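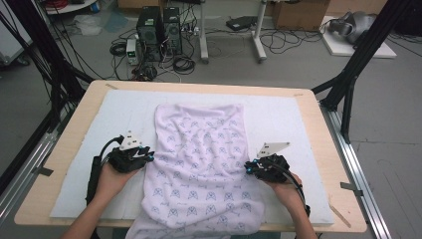
Selling Paintings Out of a Former Bus Garage

Torunn Bråten paints harbors. She has painted them for most of her working life, in oil, on panels small enough to carry under one arm, and until last June she sold nearly all of them through a single gallery. When the gallery closed she had 730 panels in storage and no plan for them.

She took a booth at Hitodlow, an art market held in a former bus garage, mostly to get the work out of her spare room. Booths there are narrow and the light is poor until late morning, so painters bring their own lamps. Bråten hung her panels in rows by size and wrote the prices on strips of masking tape.

Sales were slow at first. People walked past, looked, and went on to the prints across the aisle, which cost less and came already rolled in tubes. By noon she had sold three panels, all of them to other painters.

What changed things was a rearrangement. Tuncay Dursun, who shows ink drawings two booths down, suggested she take most of the panels off the wall and put them in open crates on the floor, the way record stores do. She left five hanging. Visitors who had kept their distance from the wall began kneeling at the crates and flipping through them, and some stayed a long time.
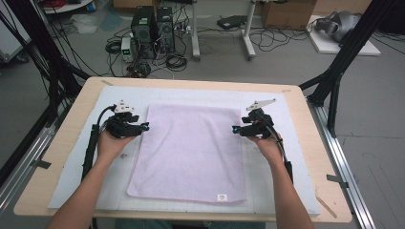
Gøran Lindqvist thinks the crates work because people like to feel they have found a picture for themselves. He has seen buyers pass over a framed painting on a wall and then pick out a weaker one from the bottom of a pile, and says he has stopped arguing with them about it.

Bråten is less sure. Her view is that the prices did most of it. The crated panels are unframed and cost a third of what the framed ones do, and a buyer can take one home in a paper bag. She still frames a few each season - plain ash, with a narrow gap around the edge - but she no longer orders frames ahead.

The market has its costs. The booth fee went up in the spring, and card readers drop out whenever the hall is full. Panels get handled, and corners get knocked. Bråten keeps a small tin of touch-up color under the table and has started varnishing everything twice.

She has also changed what she paints. The big gray views she made for the gallery did not sell from the crates, so she has moved closer in, to single boats, ladders, and coils of rope. A new group of these, called Pristen, will be at Hitodlow through the end of the season. She brings the crates in at seven in the morning and usually has the lamps up by eight.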